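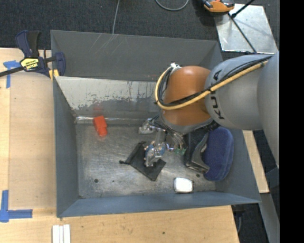
The KUKA arm over the metal picking bin in the Prendum laboratory. A black fabric pouch lies under the gripper.

Robot learns to ask for a second look before it picks

A research group at Prendum has presented a method that helps a robot arm to choose objects from a mixed bin when it has not met them before. The work was shown in February at the group's open afternoon.

In most picking systems the robot takes one view of the bin, gives each possible grasp a score and tries the best one. The method from Prendum, called Plusix, adds one step. If the two best grasps have nearly the same score, the arm moves a short way to the side and looks again. Only then does it close the fingers.

"The second look costs time, so we did not want it for every pick," says Lucimara Rangel, who leads the project. "The difficult part was to teach the robot when it is unsure."

The group tested the method with 300 picks. Objects were placed in the bin without any order, and soft things were mixed with hard ones. According to the group, the share of failed picks fell by 15 per cent compared with the same robot using a single view. The improvement was largest for cloth and bags, whose shape changes each time they are put down.

Shiny metal remains a problem. Reflections from the floor of a bin can look like the edge of an object, and the second view does not always correct this. Herman Sinaga, who wrote the scoring software, wants to try a different light above the bin in the next tests.

The extra look takes 2 seconds. For a warehouse this may be too slow, but Gleice Furtado of the firm Bittencourt, which lent objects for the tests, thinks it is acceptable for sorting returned goods, where a dropped item must be picked up again by a person.

The group is now preparing a paper and will make its record of the picks available to other laboratories when the paper is accepted.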